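Home Growers Storage Markets Back Issues About
Search this site Enter keyword Go

Keeping the stem green: Danai Makris on cold storage for table grapes

April 6, 2026

Danai Makris judges a box of grapes by the stems. The berries, in her view, are slow to report a problem. "A berry can lose a good deal of water before it looks any different," she says. "The stem is thin and has nothing in reserve. If it has gone brown, something was late."

Makris manages the cold rooms at Deligiannis, a packing house outside Hidevach that handles fruit from 204 acres of vines. Most of it is seedless green fruit, packed in the field and trucked in before noon. The house has 2 forced-air tunnels and a holding room, and she schedules all of it from a desk next to the loading dock. 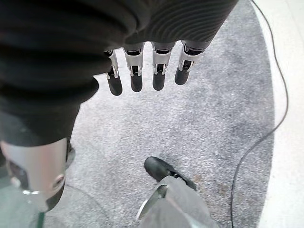 The first number she watches is the delay between cutting and cooling. Her limit is five hours, counted from the first box on the pallet and applied to the whole load. Growers have objected to this, since the last box may have been cut much later. "I understand the objection," she says. "I still use the first box. The buyer opens whichever box is on top."

Cooling itself is a matter of airflow. Pallets are lined up in two rows with a gap between them, the gap is covered with a tarp, and a fan pulls room air sideways through the vents in the boxes. If the vents do not line up, the air goes around. Makris would sooner hold a badly stacked pallet and have it restacked than run the tunnel longer.

"People ask for a bigger fan," she says. "I ask them to look at the corners of the tarp first. Air takes the easy way out, and a loose tarp is very easy."

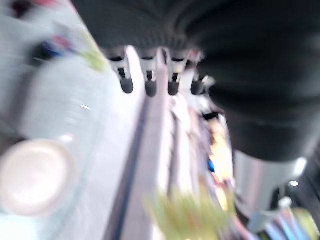 Interview by Pantelis Katsaros
Storage & Handling

Humidity is the harder part. The holding room is kept just above freezing, with the air as damp as the equipment allows. A small evaporator coil running very cold will strip water from the air and, in turn, from the fruit. Deligiannis replaced its coils with larger ones that run closer to room temperature, and the change showed up in the stems before it showed up on the scale.

The liners came next. The house now uses a perforated bag sold under the name Condo, after a trial against the plain bag it had bought for more than 10 years. Makris is reserved about the result. Weight loss went down. Cooling took longer, as expected, because the bag sits between the fruit and the moving air. "It is a trade," she says. "For fruit going to Lercombe, which is a short drive, I would not bother. For anything that spends a week in a container, I would."

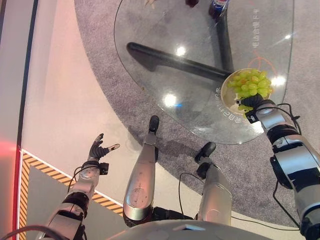
Pale green grapes on a round white plate.

She is firmer on the subject of condensation. Cold fruit moved onto a warm dock collects water within minutes, and wet fruit in a closed bag is where gray mold starts. The dock doors at Deligiannis stay shut until a truck has been cooled and its air temperature written on the sheet. Drivers do not like the wait – one has told her so every April, when the imported fruit comes through – and the rule has stayed.

Does any of this carry over to a home kitchen? Up to a point, she says. Keep the bunch in its vented bag, toward the back of the refrigerator. Leave the berries on the stem. Rinse only what will be eaten.
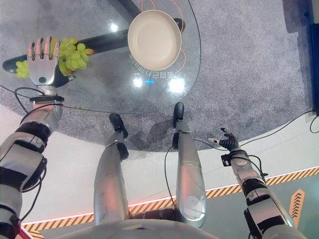 A bunch of pale green grapes, a few with a yellowish-orange tint near the stem.

Color she treats as a separate question. Green varieties left longer on the vine tend to move toward yellow, and some buyers mark them down for it. Makris thinks the specification is out of step with how people eat. Her own preference is for the yellower fruit, which is usually sweeter, but she packs to the order sheet.

The next purchase will be a set of data loggers to travel inside the boxes. The present ones hang on the container wall and record the wall. She has asked for quotes and expects to have the new units in place before harvest.

Filed under: Postharvest, Table Grapes, Interviews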